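Plekamley Guest Rooms: Frequently Asked Questions
Last updated Monday, February 11, 2019

What time can I check in?
Check-in runs from 2 pm to 8 pm. If you're arriving later, ring the office before 6 pm and Sarita Agarwal will give you a code for the key safe beside the front door.

What time is check-out?
10 am. Late check-out until noon is $40 if the room isn't booked that night. Ask the evening before.

How are the rooms set up?
Every booking includes linen and towels. Doonas are synthetic, and feather pillows are available on request. Beds in the twin rooms can be pushed together, but we need a day's notice to do it.

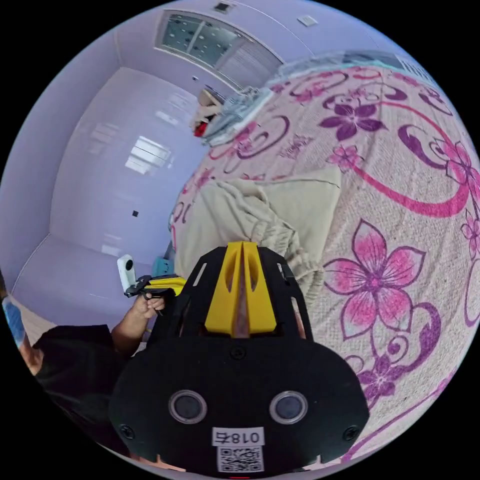
Is there parking?
Yes, behind the building, off the laneway. Bays aren't numbered. Utes and small trailers fit along the back fence, but caravans don't. Street parking out the front is two hours on weekdays and unrestricted after 6 pm.

Can I bring my dog?
Dogs are allowed in the two ground-floor rooms that open onto the courtyard – please tell us when you book. They can't be left alone in the room. We don't take cats.

Do you offer weekly rates?
Yes. A single room is $290 a week between May and September, paid in advance. Weekly guests get fresh linen every seventh day. We don't offer weekly rates during the school holidays.

Is breakfast included?
No. There's a shared kitchen with a toaster, kettle, microwave and fridge. Label your food with your name and check-out date. Anything left behind is thrown out on bin night.

How do I cancel?
Cancel at least three days ahead for a full refund. After that we keep the first night. Refunds go back to the card you paid with and can take a week to show up. If you booked through Rillum, you'll need to cancel through them, as we can't change those bookings from our end.

I left something behind. What should I do?
Email Bimla Dwivedi with your room number and the dates you stayed. We keep lost property for a month. Postage is at your cost, and we don't post phone chargers – they can be picked up from the office during the day.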